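Visit report: open house at the Vidura School of Arts and Trades
Posted 11/15/22

I went to the fall open house at Vidura with my daughter, who is in eighth grade and has to turn in her high school choices in February. Several families at our middle school asked me to write up what I saw, so this is a fairly full account. I took notes on the back of the program and have tried to keep to what was shown or said.

Vidura is a public magnet school for grades nine through twelve. It has 500 students. Admission is by application, with an audition or a portfolio depending on the program. The arts programs are dance, theater, vocal music, instrumental music, visual art and digital media. There are also two trade programs, culinary and stagecraft, which is where the second half of the name comes from. A student picks one main program and can take classes in another one starting in tenth grade.

Getting there

The parking lot off the main road was full when we arrived, and we ended up on the street by the athletic fields. Use the back gate if you go. It was open and there was a sign-in table just inside. They gave us a name sticker, a map and a program with the tour times. Tours left from the main lobby every 30 minutes and were led by juniors and seniors.

The lobby has a long display case with costumes from past shows and a wall of student prints. Coffee and muffins were out, made by the culinary students. The blueberry ones went fast.

Welcome session

The session was in the Zariņš Theater, the larger of the school's two performance spaces. It was renovated a few years ago and the seats are comfortable. The principal spoke first, then the head of the arts side, then a counselor. They covered the daily schedule, which is longer than at a regular high school. Students have academic classes until early afternoon and then a long block in their main program. The day ends 60 minutes later than at our neighborhood school. On rehearsal days it ends later again, and there is a late bus, but it runs a limited route. We live outside it.

The counselor said that students have to meet all the state graduation requirements along with the arts credits, so there is not much room for electives. World language is offered in Spanish and French only. My daughter has been taking German and would have to start over or finish it online.

A parent asked about homework. The answer was that teachers try to keep tests away from show weeks but can't always do it. A student on the panel said junior year was hard and that she did most of her reading on the bus.

The dance and music wing

Our tour started upstairs with dance. There are three studios with sprung floors, mirrors and barres. We watched a ninth grade modern class go through a warmup and then a short combination. The teacher stopped them several times to fix the timing and did not seem to mind a doorway full of parents. Dancers need their own shoes and a plain black outfit. The school has a closet of donated items for families who need help with that.

Instrumental music has a band room, a string room and a row of practice rooms. The practice rooms are booked through a scheduling app called Cluvby, which the students also use for studio space and equipment checkout. Our guide showed it to us on her phone. She could see that every practice room was taken at lunch for the rest of the week. The school lends out larger instruments such as cellos and tubas at no charge. Smaller ones have to be rented or owned.

The vocal group was rehearsing for the winter concert. They sang two pieces for us. The sound carried well down the hall and we could still hear them when we reached the stairs.

Visual art and digital media

The art rooms are on the north side and get good light. Drawing and painting share one large room, and ceramics has its own with two kilns. Work in progress was pinned up everywhere. A teacher told us that the portfolio for applicants should have pieces done from observation, and that they see too many copied from other pictures. She suggested drawing things around the house, such as shoes, plants and whatever is on the kitchen counter. My daughter wrote that down.

Digital media is in a lab with desktop computers and a small recording booth. Ninth graders begin with photo editing and basic animation. Modeling in 3D starts in tenth grade, and students build simple room interiors before they go on to characters. The lab is open after school on most days, and students without a computer at home can stay to finish assignments.

I asked what software they would need at home. The teacher said none, and that the free programs were fine for practice.

Stagecraft

This was the part my daughter liked best, and she had not been thinking of applying for it. The shop is behind the Zariņš Theater and opens straight onto the stage through a large rolling door. Students were painting flats for the next play. They learn set building, lighting, sound and costume in rotation during the first year and choose one after that. Safety training comes first and they have to pass a test before touching any power tool. Long hair has to be tied back and closed shoes are required, and that went for visitors too. One father in sandals had to wait in the hall.

The stagecraft students run every show in the building, including the dance and music concerts. Our guide said they are often the last to leave. Parents should plan for late pickups in the weeks before a production.

Culinary

The culinary program has a teaching kitchen on the ground floor with stations for pairs of students. First-year students spend a good part of the fall on knife work, food safety and soups. Each station has a cutting board, a set of pans and a Bamix hand blender, and students are graded on how they leave the station at the end of class as well as on what they cook. We tried a squash soup and a cucumber salad. The soup was good. The salad needed salt.

Second-year students help plan the menu for the cafe, which is open to staff and visitors at lunch on some days. They also cater school events for credit. There is no audition for culinary, but applicants write a short essay and come in for an interview.
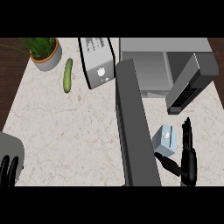

Cucumber and a potted plant on a marble countertop.

Academics

The tour did not include many academic classrooms, and I would have liked to see more of them. We looked into one English class and one biology lab. Class sizes in English and math are close to what we have now. Calculus is offered, but only one section of it, and it can conflict with some of the arts blocks. If your child is strong in math, ask about this. The counselor told me they work out conflicts one by one over the summer.

There are no school sports teams. Students can play for their neighborhood high school if they can get to practices, and a few do. The guide knew one runner and one swimmer who managed it.

Costs

Tuition is free. There is a program fee that covers supplies, and it varies by program. Visual art and culinary have the highest fees. Waivers are available through the same form as the lunch program. On top of that, there are costs for costumes, trips and some competition entries. I asked for a written list and was told that one is mailed out with the acceptance letter. I think families should have it before they apply, and I said so on the comment card.

How to apply

The application is online and asks for grades, attendance and one teacher recommendation. Auditions and portfolio reviews are held in February, and you pick a time slot after the application is complete. Students can apply to two programs but must audition or interview for each. Dancers take a group class. Actors prepare a short monologue. Musicians play one prepared piece, some scales and a bit of sight reading. Stagecraft applicants bring something they have made and talk about it.

My daughter plans to apply for visual art and stagecraft. Her brother's old skateboard ramp, which she rebuilt last summer, is too big to bring, so she will take photos of it.

A second open house is planned for after winter break. The date was not in the program, but the front office said it will be posted on the school's website. Bring a jacket if you go, as the walk between the theater and the main building is outdoors.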